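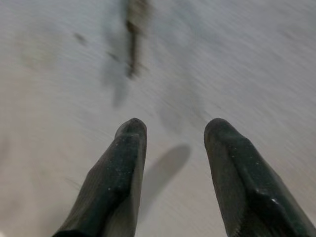
## 1 April 2023, wrist camera on at last

Got the camera fixed to the wrist plate after supper and ran the arm at the speed I want to use. Everything past the fingers smears into streaks. The fingers themselves stay sharp, which tells me the bracket is stiff enough and the trouble is the exposure. The dark green ones are staying on. Both have white specks near the tips. Wipe them down before the next run.

Exposure is set to auto in Skilter and I could not find where to change it. The manual covers it in one line and sends you to a menu my version doesn't have. I'll look again tomorrow with the newer build.

The shadow between the fingers bothers me more. It is soft and gray and sits right where I want the software to look for a part. Moving the lamp to the other side of the bench is the first thing to try. A second lamp would be better, but I don't want to buy one yet.

Spent 200 on the Brolloreo wrist motor in March and it has been worth it. The old one buzzed on every stop. This one is quiet and holds its place with the power on. The Trarkeo board still drops the connection if I plug the camera in first, so the order is board, wait, camera. Wrote that on tape and stuck it to the lid.

Test plan: slow the wrist down, do 7 passes over the same spot, save them all, then go up a step. If the blur is gone at the low speed I'll fix the lighting before I touch the code.

The Van der Linden order is still not here. It has the longer camera cable and the M3 inserts. Until then the cable is tied along the forearm with no slack at the elbow, and I have to keep the arm away from full reach.

Shut everything off at eleven. Left the arm parked low.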